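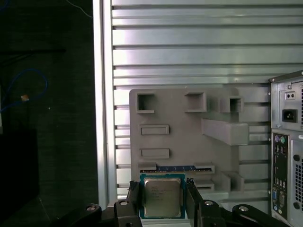
A desktop processor, lid side showing.

I have been putting off buying a new computer for so long that the putting off has become a sort of hobby. The one under my desk is called Mutton (it was meant to be Lamb, when it was young, and then the years went by) and it takes as long to start in the morning as I take to make tea, drink half of it and find my glasses. I don't mind. I've timed my whole breakfast around it.

What set me thinking was my sister, who rang in August to say she was getting rid of hers and did I want it for bits. Bits! As if I'd know which bits. But I said yes, because I always say yes, and now there's a box in the hall with a computer in it and I bang my shin on it whenever I go to answer the door.

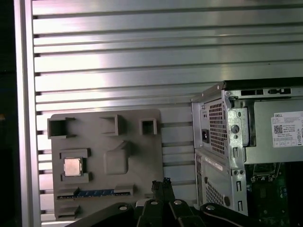 Orysia Ivanyshyn

So this is a post about keeping things going, and also a bit about when to stop, which I am very bad at.

I come from people who kept things. My grandmother in Murnitz had a coffee grinder with a handle that had been mended with wire, then string, then a different sort of wire, and if you turned it the wrong way it bit you. There was a perfectly good electric one in the cupboard, still in its box, a present from my uncle. She used to dust the box. I asked her once when she was going to use it and she said when the old one broke, and I looked at the old one and thought, well, what do you call that then?

I've ended up just the same. My toaster only does one side, so you turn the bread round. My good winter coat has had 3 linings, and the last was put in by the lady at Zamfir, the alterations place by the bus station, who held it up to the light and asked whether I was quite sure. I was quite sure! It's a lovely coat. The lining cost more than I'd have paid for a second-hand coat with no holes in it at all, and I've never told anyone that until now, so please don't mention it to my sister.

Back to Mutton. The trouble isn't the slowness, it's the photographs. I've got 2160 of them on there, because I sat down one wet afternoon to sort them into folders and the computer told me the number, and I went and had a lie down instead. A good half must be of the same allotment. There are a great many of a marrow. I'd been telling myself they were safe where they were, and then one evening in the spring the screen went black in the middle of an email and stayed black, and I found out exactly how I felt about that marrow.

It came back on by itself after I'd had a cry and unplugged everything. I still don't know what was wrong. I copied the whole lot on to one of those little plug-in drives the next morning, in my dressing gown, and then I copied it again on to another one and posted that to my sister, who thought it was a late birthday present and was a bit put out.

If you take nothing else from my ramblings, do the copying. It's dull and it takes ages and you have to sit there watching the green line crawl across. I did mine with the radio on and got a whole basket of mending done (socks mostly, and the pocket of the gardening trousers, which has gone again since).

The next thing I did was open the case and clean it, which I'd never dared to before. I had it on the kitchen table with the plug out and a soft paintbrush, and the amount of fluff that came out would have stuffed a small cushion. Some of it was definitely from the cat we had in the old house in Punow, and she's been gone for years, poor old thing. I felt quite peculiar about putting it in the bin. I didn't touch anything that looked as though it didn't want touching. It's quieter now. It used to sound like a hairdryer in another room and now it's more like somebody breathing through their mouth.

I asked at the shop what a new one would be and the young man was very kind and used the word "entry-level" a lot. He also said he could put more memory in Mutton for 76 pounds, including doing it for me while I waited. I said I'd think about it, and I have thought about it, mostly in the bath. It's a fair bit to spend on something that old. On the other hand I spent more than that on a lining.

My husband would have had a view. He was the other sort, he loved a new thing, he'd have it out of its wrapping in the car park. Between us we had two of everything for most of our marriage, his new one and my old one, two kettles side by side on the worktop and each of us only ever filling our own. When I cleared the kitchen I gave his kettle away because it was the better one and somebody would be glad of it. I do sometimes wish I'd done it the other way about.

My sister says a computer isn't a coat and you can't get fond of it. She's wrong, but she's also got all her photographs in the cloud and doesn't lie awake listening for a fan. She's coming for the weekend after next and has promised to look at the box in the hall with me and tell me which parts are any use. I've told her there'll be soup.

If any of you have had the extra memory put in and thought it was worth the money, leave me a comment, would you? I've got until about the end of the month before the young man's price goes up.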